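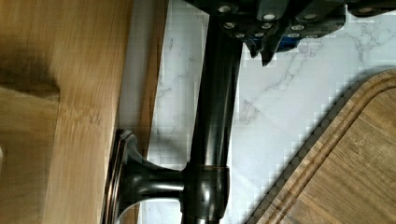

Samura House — shared kitchen grant, progress report
To: Gomitard Fund, small grants desk
July 8, 2025
Period covered: from the first payment to now. Final report due in December.

Short version

Counters are in. Layout of the long counter is nearly settled. Faucet isn't installed. Money OK, a little tight on the plumbing line. We'd like to move $200 between lines, see the budget part further down, need a yes or no from you on that one before we book anything.

Sorry this is rushed, the plumber's quote only came in this morning and I wanted it in here.

What the grant is for (same as the application, skip if you remember it)

One shared kitchen on the ground floor, used by 53 residents and whoever is on staff that day. The old one had a laminate counter swollen at the seam, no backsplash at all, a faucet that ran at a trickle, and food and appliances piled wherever there was a gap. You funded the counter, the backsplash, the faucet, and small storage. Appliances were not part of it. We kept the ones we had plus the toaster oven that was donated last year.

Counters and backsplash

Done. White with the gray veining, from Huamán, the second sample we showed you and not the first. The first one looked yellow under our lights. The joint near the wall is good. One small chip on the underside where nobody will ever put a hand, Huamán took a note of it and knocked a bit off the invoice.

The backsplash is the weathered gray wood. We went back and forth on this. It looks right with the counter, everyone says so, but it's wood and it's behind a kitchen counter, so it got sealed and it will have to be sealed again. Put that in our maintenance calendar for next year. The section behind the sink is still bare — waiting for the faucet work so we don't seal it and then drill through it.

Small gap along the top of the backsplash at the far end. Caulk. On the list.

Faucet

The part that slipped. Dark oil-rubbed bronze, the finish residents picked in the vote. It was delivered on time. The installer Cutosberg sent out opened the cabinet below the sink and found that the shut-off valve doesn't close all the way, and he won't hook up new lines to it, fair enough. So valve first. That means water off for the whole ground floor for part of a morning, and the laundry room is on the same line, and we have to give residents notice in writing.

Quote for the valve is in. Cutosberg can do both jobs in one visit if we confirm by the end of next week.

Meanwhile the old faucet still runs, same trickle. People fill the kettle in the hallway bathroom. It's fine but it isn't what you paid for.

One question from the installer that we've answered but am noting for the file: yes the counter cutout fits the new base flange. We were worried about it because the drawing showed a smaller one. Measured twice.

The long counter

This is where most of our time has gone and it's the part people talk about. Stone is stone, it went in and that was that. Where the toaster oven lives is a different matter.

First try, we put all the appliances at the right end and the food on the left. Bad. The outlet is on the left, cord ran along the whole back, crumbs got under everything. Switched.
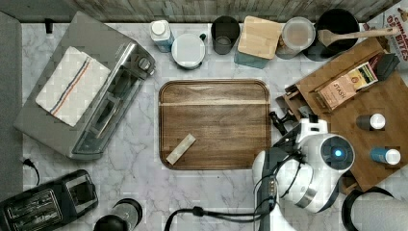
Appliances to the left now. Stainless toaster oven, black two-slot toaster in front of it. We're leaving the toaster oven at an angle for the time being, square to the wall the door opens into the space where people stand to use the toaster. Not sure that's permanent. Somebody turns it back square about every other day.

The cord is a problem. When the toaster oven isn't plugged in, the plug ends up lying on the counter underneath, and it shouldn't be there with water around. We want a clip or a small hook on the wall side. Cheap, a few dollars, will come out of the storage line unless you object.

Dish towel goes over the toaster oven. Residents like it there, it's been there since week one. I don't love it, it's cloth on a heating appliance. We've asked for a towel bar at the end of the cabinets instead and put a reminder up — towel comes off before the oven goes on. It mostly works. Towel bar should fix it for good.

Back row against the wall: the everyday things. The mug, the cup, the containers with lids, the black pot with the wooden spoon. The rule is things with lids go at the back and nothing gets stacked more than one high, which we've already broken with the square wooden piece on top of the teal container. It fits there so well that nobody wants to move it.

Labels are not on yet. Label tape arrived in the wrong width. Reordered.

Middle of the counter: kept clear except for the brown wooden tray. The tray was meant as a place to set down hot mugs and it has turned into the place for anything that's about to be used. Leave it, I think. The rim keeps things from sliding off and it's easy to lift the whole thing and wipe under it.

Right side: tea and snacks. See next.

Tea and snack end

We bought a wooden organizer for this end out of the storage line, $135 with shipping, which is more than I wanted to pay. Looked at plastic ones for a lot less. The wood one matches the rest and is heavy enough to stay put when somebody reaches across it. In the application we said "drawer storage" and it's really an organizer that sits on top of the counter, so flagging that as a small change. Under the counter there was no room once we saw where the pipes run.

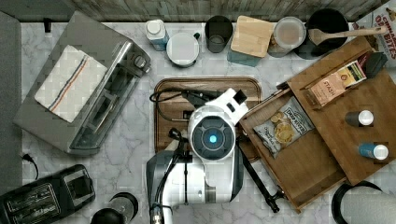

How it's working — good on the whole. Tea used to be in a cabinet over the stove and the shorter residents couldn't get at it, they'd ask or go without. At the right end of the counter it's in reach of anybody, also from a seat. That was one of the goals in the application (goal on access, I don't have the wording in front of me).

It does fill up. Chips, cereal, things people bring down from their rooms and don't take back up. We tried a note saying shared food only. Ignored. Now trying a clear-out once a week, anything open without a name on it goes. We'll see.

The cereal ends up in the back corner past the pot, too tall for the organizer. Maybe a shelf. Not asking for money for a shelf, just saying.

The small bottles want a spot of their own. They tip if they're set down on the edge. Might put a thin strip of wood across as a stop, one of our staff has offered to cut it.

Drips: tea drips on the wood, light rings already on one we tested. Oiled it. Will oil again before the final report.

Cutting boards

Came as a pair, a light one and a dark stained one with the groove around the edge. Not allowed to live on the long counter, they go next to the sink. People cut straight on the stone the first week. Stone is OK, knives aren't. Since the boards have been left out in plain view it's stopped, or I haven't seen it.

No dishwasher, hand wash only. Need a sign for that too. Lots of signs. Trying to do one sign with everything on it.

Cleaning

Morning and evening wipe-down, shared between the floors by rota. Evening one gets done. Morning one less so. The staff on shift picks it up when it's missed, and I'd like to get out of that habit before winter.

The stone shows everything. Coffee especially. We were told to use mild soap and a soft cloth, no vinegar, and there had been vinegar in use for years in that kitchen so it took some explaining.
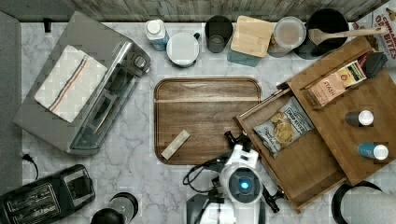
Long counter, with the tray in the middle and the Stash tea and Deep River chips in the organizer to its right.

Budget

Counter and backsplash: paid in full, slightly under, see the Huamán note above.
Faucet: paid. Installation not paid, not done.
Storage: organizer paid, hook, labels and towel bar still to come. Will stay inside the line.
Valve: not in the original budget. Our fault, we should of had someone look under the sink before applying.

The request — move $200 from counter and backsplash to plumbing. That covers most of the valve. The house pays the difference. No change to the total. A reply by email is enough for our bookkeeping, no need for a new agreement unless you want one.

Invoices are scanned and go out separately, file was too big to attach here.

What residents say

We did a quick paper survey, left it by the kettle for a week. Some things written on it:
More light over the tea.
Love the counter.
When is the water getting fixed.
Please can the toaster stay where it is now.
Bigger sink (not possible, sorry).

The water one came up the most by a long way. Full answers are in a folder in the office if you'd like them typed up.

Still to do

Valve and faucet, one visit.
Seal the backsplash behind the sink, caulk the gap.
Hook for the cord, towel bar.
Labels.
One sign in place of 4.
Second coat of oil on the organizer.
Walk-through with you, if somebody from Gomitard wants to come by. Any time after the faucet is in. Mornings are quieter but the kitchen is more intresting around five, that's when it gets used.

Next update when the plumbing is booked, or sooner if the date slips again.

Samura House, kitchen project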